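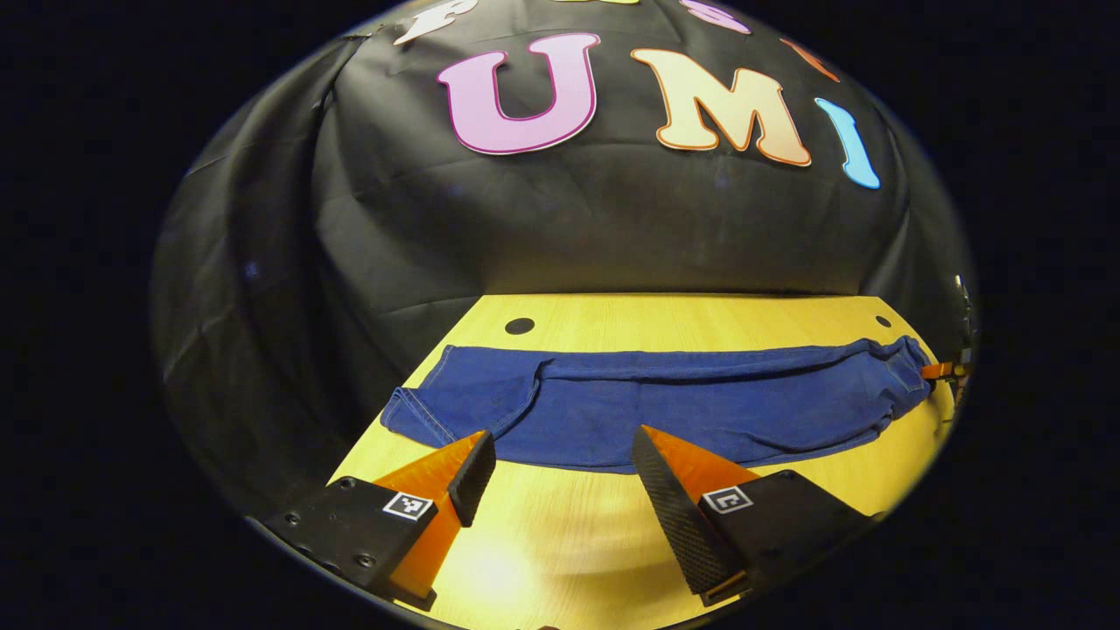

Letters on the black cloth behind the wooden table

Waltier Reading Room: progress report to the Endel Fund
Last updated September 2018

We've had such a good stretch since the March report! The evening reading group now has 13 regulars (we hoped for nine), and two of them have started bringing their own poems along, which has livened up the last half hour no end.

Your grant paid for the new shelves, the large-print books and five reading lamps. The large-print shelf empties fastest by far, so we'd like to move what is left of the lamp money over to it, if you agree.

The Tello branch opened later than planned. The floor needed more work than the builder first thought, and we lost roughly 2 weeks. It's open now and the story hour there is already full, with families coming in from Pisinia on the early bus.

Still to do: the catalog is only half typed up, and the heating quote hasn't come back. We'll send both with the next set of accounts.

3 comments | 11 shares

Related
Tello branch opening hours
Large-print wish list
March report to the Endel Fund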